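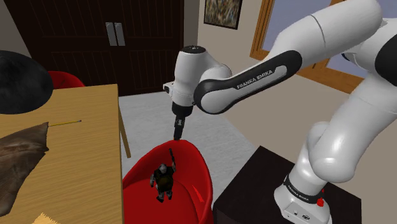
Robot Practice 2, Drestitz Technical College
Handout for Unit 4: Rules for work with simulated arms
Version of Friday, February 14, 2020

4.1 Why a simulation needs rules

In Unit 3 we spoke about the cell in the laboratory: the risk assessment, the enabling switch, the marked floor, the person who holds the stop button. Many students think that these rules end when we move to the simulator. It is true that no one can be hurt by a simulated arm. But the result of a simulation is normally used later by other people, and they will trust it as far as your notes allow. A motion that was tested carelessly in the simulator can be sent to a real arm by a colleague who has never met you.

In this unit the word "rule" means something you must do to pass the practical. The word "advice" means what it says. Both are taken from the house rules of the Tondstead laboratory, where part of the practical is held, and I have changed them only where our equipment is different.

The published standards are still the base. ISO 10218 has two parts, one for the robot itself and one for the robot system and its integration. ISO/TS 15066 adds to them for collaborative work. You do not need to learn clause numbers for this unit. You do need to know which of the documents you would open first for a given question, and this was treated in Unit 3.

4.2 The scene

We use furnished rooms for all exercises from this unit on. The arm stands on its pedestal between ordinary furniture, and the objects to be moved are small things which may lie on a table, on the floor or on the seat of a chair.

Rule 1. Every scene has a scene sheet, and the sheet is written before the first run. It gives the name of the scene file, the version of the simulator, the arm model, the gripper model, the position of the base, and a list of all objects which the arm is allowed to touch. What is not on this list counts as an obstacle. Furniture is always an obstacle, also when the target is resting on it.

Rule 2. Do not move furniture to make a task easier. If the arm can't reach the target in a safe way, you write "not reachable" on the sheet and go to the next scene. A scene which is not reachable is a valid result and gives full marks when the reason is well explained.

Rule 3. Check the collision shapes. The simulator shows a nice smooth surface, but it calculates with a second, simpler shape that you normally don't see. For a box the two are nearly the same. For a curved chair shell they can be very different. If the shell is replaced by its convex hull, the space over the seat is filled with an invisible solid, and an object lying there is inside this solid from the start. Switch on the collision view, look at the chair from the side and from above, and note on the sheet which kind of shape is used.

Advice: thin parts deserve a second look. The gun of a toy soldier, a pencil, the leg of a table. They are often missing in the collision shape, or they are much too thick.

4.3 Approach from above into a chair

This is the main exercise of the unit. The target is a toy soldier in a red chair with a deep shell and a high back. From the side the shell is in the way, so the gripper must come down from above, and there is little space between the fingers and the upper rim.

Rule 4. Plan in three parts and store them separately: travel, approach, grasp. Travel ends at a waiting point over the chair, clear of the rim. Approach is a straight vertical line downwards. Grasp begins only when the gripper is at its final height. The parts have their own speed limits, and the limit for approach is 30 per cent of the limit for travel.

Rule 5. Before the approach, check the whole arm and not only the gripper. Beginners look at the fingertips and forget the forearm and the wrist. When the chair stands close beside the pedestal, the arm is strongly folded and the elbow can come near to a wall, a window frame or the pedestal itself. The planner reports the smallest distance for each link. Copy these values to the sheet.

Rule 6. Don't judge clearance from one camera view. In a single view the fingertip may seem to touch the rim of the chair while there is still a lot of air between them, or the opposite. Use the reported distance, or at least two views at right angles. A sentence such as "in the view it looked free" is not accepted in the report.

Rule 7. The target may be pushed against the seat only within the force limit given for the exercise. In simulation it is very easy to press a figure through the chair, and the program will perhaps not complain. Stop the run when the limit is passed, also if the grasp would have been good.

Advice: choose the grasp on the body of the figure. Arms, boots and weapons are tempting places, but the figure then turns in the fingers when it is lifted, and it may catch on the back of the chair.

4.4 Runs, seeds and counting

Rule 8. The number of runs is decided before you start. For this exercise it is 20 per scene. You may not add runs later to improve the rate, and you may not stop early when the rate looks good.

Rule 9. Random seeds are written down. The first seed is 1,024 for all groups and it is increased by one for every run. In this way two groups with the same scene file should receive the same start positions, and we can compare.

Rule 10. Every run is counted, and it is put into exactly one of these classes:

Success: the figure is lifted clear of the chair and is held until the end of the run.
Miss: the gripper closes, but the figure stays in the chair or falls back.
Contact: any part of the arm touches an obstacle, whatever happens with the figure.
Abort: the planner finds no path, or the run is stopped by a limit.
Fault: the simulator itself behaves wrongly, for example an object flies away or sinks into the floor.

Contact is stronger than success. If the wrist touches the chair and the figure is nevertheless lifted, the class is Contact. Last August we had long discussions on this point, and the rule will not be changed.

Faults are also reported. They may be left out of the success rate, but then the number must stand directly beside the rate.

4.5 The log

We use Meten for logging. It writes one line per control step with joint angles, gripper opening, contact forces and the smallest distance. A normal run gives almost 1,243 lines. When your log is much shorter, please check first whether the run was aborted, and only after this write to the help desk.

Rule 11. The log is never edited by hand. If there is an error in it, you write a note in the scene sheet and leave the log as it is.

Rule 12. Pictures in the report must carry the words "simulated" in the caption, together with the scene name and the seed. Rendered rooms are good enough now that a reader can mistake them for a laboratory, especially in a small black and white print.

4.6 From the simulator to the arm

A motion from this exercise may be moved to the real cell only with the signature of the supervisor. The real chair and the figure are in the Somboon room, second cupboard. The following must be ready on paper:

The scene sheet, complete, with the collision shapes noted.
The logs of all runs.
The smallest distance for each link, with the place where it occurs.
The measured position of the real chair. Do not copy it from the scene file.
The risk assessment for the cell, updated for this task.

The first real run is made without the figure, at reduced speed, with one person at the stop button who has no other job in this moment. The second is made with the figure and the gripper open. Closing the gripper comes in the third run at the earliest.

4.7 To prepare for the practical

Read 4.3 again with the scene sheet in front of you. Build the sheet for one scene of your choice, including the collision view from two sides, and bring it printed. Groups without a sheet can watch, but they can't start the simulator.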